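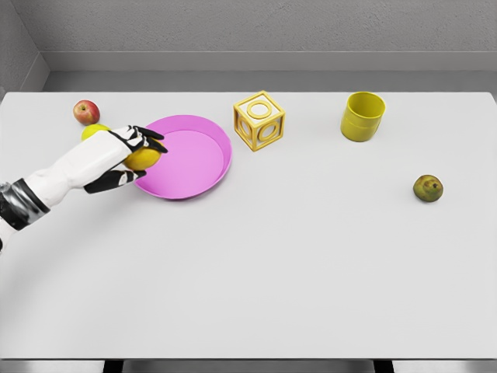
Witwood, October

Hi all,

Catching up on the digest over coffee and I wanted to answer Detlef before the thread drifts off into grapefruit again.

Detlef Frerichs wrote:
> My Meyer lemon came inside two weeks ago and it's already dropping
> leaves. Not yellow ones, perfectly good green ones, stem and all. It's
> in the south window in the dining room, same spot as last year. I water
> it every Tuesday. There are seven lemons on it still and I'd hate to
> lose them. Should I be feeding it? My neighbor says to cut it back
> hard but he says that about everything.
>
> Also, does anyone have the old post about pot sizes? I can't make the
> archive search do anything useful.

Detlef, please don't cut it back! Not now anyway. Mine did this three winters in a row and I was convinced I had killed it every single time. Green leaves coming off with the stem is nearly always cold feet in my experience. The top of the tree is sitting in bright sun and wants to get going, and the roots are down in a chilly pot on a chilly floor and can't keep up, so the tree drops what it can't supply. Stick a meat thermometer in the soil first thing in the morning, before the heat kicks on. Mine was in the low fifties, and that was in a room I thought of as cozy.

What fixed it for me was getting the pot up off the floor. I used an old plant stand with a piece of cork board on top, and a seedling mat under that for the worst of January. You can also pull the tree back from the glass a couple of feet, or hang a sheer curtain, so the top and bottom are living in more or less the same season. I do both now and I still lose some leaves, but I get a handful on the floor instead of a dustpan full.

The every Tuesday watering would worry me more than the feeding. In summer mine drinks like a horse and then in here it hardly touches the stuff. I go by weight now — tip the pot a little, and if it feels heavy I walk away. Some weeks that means no water at all. I wouldn't feed it until you see new growth, and then I'd start at half strength.

Leave the fruit alone. A Meyer will hang on to its lemons while it's throwing leaves all over the rug, which seems like odd priorities for a tree but there you go. They'll keep coloring up indoors. When they give a little under your thumb, use clippers and leave a bit of stem on (I've torn the top off more than one by yanking).

The pot size post is number 3606 in the archive, the one from Bedier with the long argument underneath it about clay versus plastic. Don't bother with search, go in by message number. The short version is to go up one size at a time, and do it in spring. I ignored that once and put a little tree in a great big tub and it sulked for over a year.

Other odds and ends while I'm here. Kollár asked last week about scale and I never answered, sorry. Rubbing alcohol on a cotton swab, every weekend for a month, and check along the midrib on the back of the leaves. It's tedious. I put the radio on. If there's sticky stuff on the floor under the tree, you've got more of them than you think.

And I did order from Diltov in the end. The rootstock showed up well packed but the bill with shipping was almost $30 for one stick with roots, so I'd go in with somebody if you can. I'd be up for splitting an order in March if anyone else near Witwood wants in, just write me off list.

Detlef, let us know what the thermometer says.

Marge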